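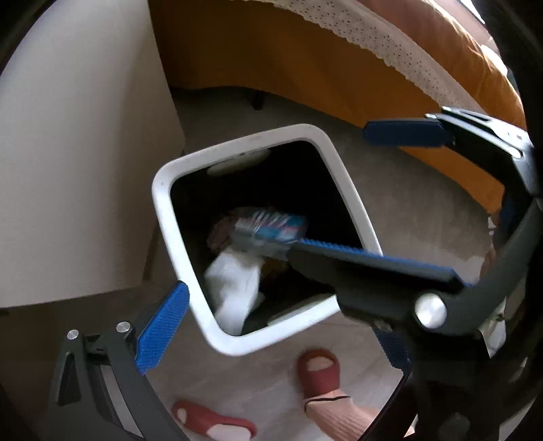 3 min read

The Clovside Clear-Out: Your Questions
Posted by Araba Abugri
Last updated 8/9/21

The Clear-Out is back for its second year and my inbox is full of great questions (keep them coming!). I've pulled the ones I get most into one page.

What is the Clear-Out?
It's a seven-week declutter that a bunch of us in Clovside do together, one part of the home per week. You work at your own pace in your own place, and then we all meet up for the big swap at the end. Last year 418 households joined in, which still makes me grin when I type it.

Do I have to live in Clovside?
Nope! Anybody can follow the weekly list. You'll want to be close enough to drive over if you're coming to the swap, but we had people from Ludano last year who carpooled and had a blast.

What order do we go in?
Bathroom, clothes, desk and papers, kitchen, closets, hobby stuff, then the keepsakes box. Please don't start with the keepsakes. I did that my first time and spent a whole Saturday reading old birthday cards on the floor.

Why the bathroom first?
It's small and the choices are easy. You aren't going to get misty over expired sunscreen. Most people finish in one evening and come into clothes week feeling like champions.

How often should I replace a toothbrush?
I got this one so many times during bathroom week! Every three to four months is the usual advice from dentists, or sooner if the bristles are splayed. I keep one old one under the sink for grout and faucets, and it's the best cleaning tool I own. One, though. I found six when I did mine.

Can old toothbrushes go in curbside recycling?
Not in most places, and not here. They're small and made of mixed materials, so the sorting line can't do much with them. Check whether a store near you takes them back. Otherwise it's regular trash.

What about old medicine?
Don't flush it and don't put it out for the swap. The pharmacy on Shehu Street has a drop box by the front counter. Scratch your name off the label first.

I'm stuck on desk week. Help?
Desk week is where people stall, so you're in good company. Obsa Yilma ran our paper-sorting night in July and her method is the one I use now: take everything off, wipe the surface down, and put back only what you used in the past month. Pens get tested on the spot.

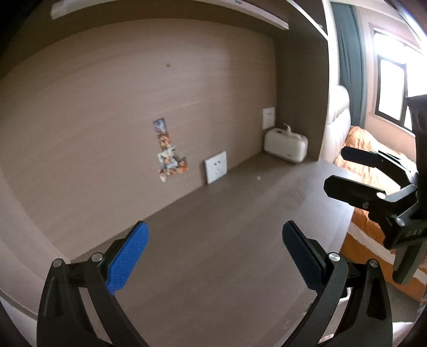 Everything else goes into a box with the date on it, and if you haven't opened the box by the end of the seven weeks, you can be pretty brave about what's in there. Tax papers are the exception. Obsa keeps hers in one folder per year and I've copied her.

Do I need to buy bins or organizers?
Please wait until the end! I know the store displays are tempting. Last year I bought a stack of drawer dividers in week one and by week five I had nothing left to divide.

How does the swap work?
Bring clean, working things to the Pruvau Hall, set them out on the tables by type, and take home whatever you love. There's no trading one for one. We had 4,000 items come through last time, including a tuba. The tuba found a home.

What can't I bring?
Car seats, mattresses, open makeup, anything recalled. If it needs a plug, tape a note to it saying it works.

Is there a cost?
The Clear-Out is free. We pass a jar at the swap to cover the hall, and last year it came to 300 dollars, which paid for the hall and a lot of lemonade.

I missed the first week. Can I still join?
Yes yes yes! Jump in wherever we are and do the bathroom on a spare evening. The weekly lists stay up on the site all year.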